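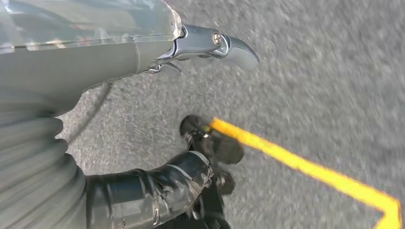 1 Aug 2026

Up early to get on with the back room before the heat. The plan was to have the floor clear by lunch. I have seen this plan before and I know how it goes.

Started with the thick black length. I wrote "hose" on my list in spring, crossed it out in June and wrote "cable?" and today I am no wiser. It doesn't seem to belong to anything I own. The man at Grunden told me over the phone that I should keep any lengths like that "in case", but Grunden also told me the shelving would go up in an afternoon, so I am not taking their word on what to keep. Left it where it was for now. Wrote "hose/cable" on the list, which at least is not a lie.

Then the dark bar. It has scuffs and streaks all along it and a fine coat of dust, and I can't say I am surprised, considering how it was sold to me. "Lightly used, from a clean home." Whose? The stepped bit near the one end, where it turns into a thicker block, looks sturdy enough. I'll give it that.

According to the Omasia leaflet there is a part that "glides silently for a lifetime". I read that twice and then went to find my glasses in case it said something more sensible. There is a pale grey fuzzy strip along one edge of the bar, like felt, and I suppose that is meant to be the silent part. Perhaps. Felt in my experience is silent until it comes off, and then you have glue and fluff and a noise as well. 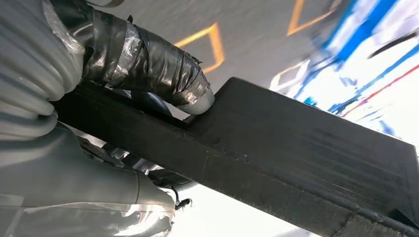 The leaflet has a part number for it, 1,914, and no drawing. What use is a number with no drawing? I went through the pages again over a cup of tea and found the same paragraph printed in two places with different spelling. It also says the whole thing will bear 200 kilos. I don't own 200 kilos of anything, apart from possibly the paperwork, and I wouldn't put it to the test with my good books.

Olivares rang at eleven to ask if I wanted the rest collected. They want 100 for a van and a driver, and extra if there are stairs. There are 6 steps from the yard. I asked if 6 steps were stairs and she said she would have to check. Said I'd think about it. I won't use them, I don't think. The last lot of theirs came back with a corner missing and a note saying it had been like that.

Rang the tip at Sostovstead instead. Recorded message. Bulky things by booking only, next free slot in September, and please have your reference ready. I haven't got a reference. You get one by booking.

Lunch was cheese on toast, a bit burnt. Did not go back in until three.

Gave the skirting a wipe and moved two boxes from the left wall to the right wall, where they look much the same. Still have to decide about the bar. If the strip stays put through the damp weather I might believe the leaflet about that one thing. Need more bin bags and a proper stiff brush. Also milk.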